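Side plate

A side plate is a small plate or shallow dish set beside, or near, or in the general direction of, a larger plate. It is intended for bread, and is used for bread by those who have been told so. In most households it also receives olive stones, teabags, the parts of a salad its owner does not care for, and toast at any hour. It is the most numerous piece of crockery in the average cupboard and the least discussed.

The term covers a range of objects. In the strict sense used by the pottery trade, a side plate is flat, has a rim, and belongs to a set. In the looser sense used by everybody else, it is any plate too small for dinner and too big for a cup to stand on without looking lost. Small round dishes with raised sides are often counted as side plates by their owners and as bowls by the people who have to stack them.

Names

The English name describes where the plate goes and is silent on what it does. Older household books prefer "bread plate", and a few have "bread and butter plate", a name that has lasted better in hotels than in homes. "Tea plate" is usually reserved for a slightly smaller article, although sellers of second-hand china use the two names as the mood takes them. "Cheese plate" may mean a side plate with cheese on it or a picture of cheese on it, and the buyer is advised to ask.

In the town of Goltdale the side plate was long known as a "nudger", supposedly from the habit of pushing it towards a guest who had not taken any bread. The word survives in the name of a tea room and in the speech of a few older residents, some of whom apply it to the guest.

History

Before plates were common, diners in much of medieval Europe ate from trenchers, which were thick slices of stale bread and later flat pieces of wood. A plate for bread would have been an odd thing to offer someone whose plate was bread. As pottery and metal plates spread down the social scale, bread lost its job as furniture and had to be put somewhere. For a long while it was put on the cloth, and in many places it still is, with no apparent harm to anyone.

The matching side plate belongs to the great age of the dinner service, when makers found that a family willing to buy one size of plate could be persuaded to buy several. Services grew to include dishes for single vegetables and single fish. Most of these have since gone to the back of the sideboard. The side plate stayed in use, chiefly through being the right size for a slice of cake.

Zdenka Stojanovska, whose book The Smaller Plate remains the only full-length study in English, argues that the real turning point was the electric toaster. Toast could now be made quickly by one person standing up, and that person needed something to hold it over. Her critics have pointed out that the book gives three chapters to toasters and one to plates.

Position and manners

At a formal table the side plate goes to the left of the forks. This rule is simple, widely printed and of little use at a round table, where every diner has a side plate on either hand and only one of them is theirs. The usual result is that the first person to take the wrong plate decides the matter for the whole company. The last person to sit down gets either two plates or none.

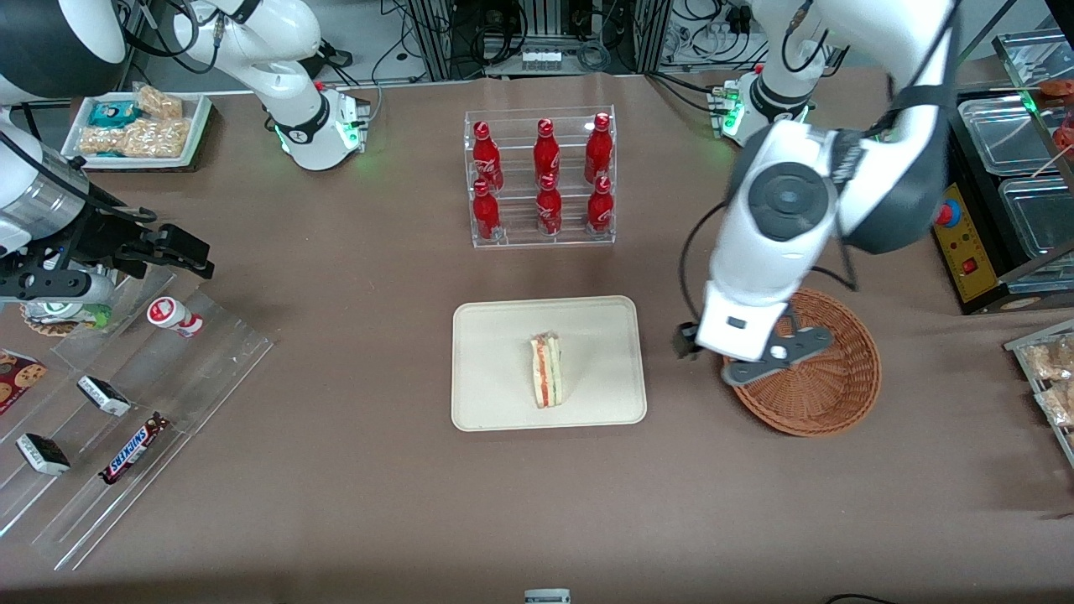 Small round brown dish on a brown-covered table. Photo: Vy Lâm

The butter knife, where there is one, lies across the side plate with its blade facing inwards. Bread is broken by hand over the plate and buttered a piece at a time. Guides to manners agree on this point with unusual firmness, and it is among the first things to be dropped once the host has left the room.

Customs differ on whether the plate may be used for anything else. One school holds that bones, pips and shells should stay on the edge of the main plate. Another regards the side plate as a sort of annexe, open to whatever the main plate cannot hold. The question is rarely argued aloud, though people do look at each other's plates.

Size and materials

There is no agreed size. Most makers work to something close to the width of an open hand, without saying whose. The Rololar pottery at one time sold three sizes of side plate under the same name and told shops to send out whichever was nearest. Its rival Jenix answered with a single plate of 56 ounces, which was praised for its strength and returned by nearly everyone who tried to lift a stack of them.

Earthenware is cheap and chips. Porcelain is dearer and chips less often, but to greater distress. Wooden side plates come back into fashion from time to time and go out again when somebody puts one through the dishwasher. Glass ones are sturdy and make every meal sound like a canteen.

Brown glazes were popular in everyday ware for many years and are forgiving of tea stains. White is the normal choice in restaurants, where it is thought to make the food look brighter.

Collecting

Side plates are collected less than teapots and more than gravy boats. The appeal lies partly in price, as they are often the last pieces left when a service has been split up. The Murín collection, put together by a single family over several generations, holds 51 patterns and not one matching dinner plate. A printed catalogue appeared on January 7, 2019. It lists each plate by its rim, a system that works well except for the plates without rims, which are in an appendix.

Damaged side plates keep little value, but they are seldom thrown out. Their later careers include standing under flowerpots, catching drips, holding keys and feeding cats.

See also

Bread knife
Butter dish
Saucer
Trencher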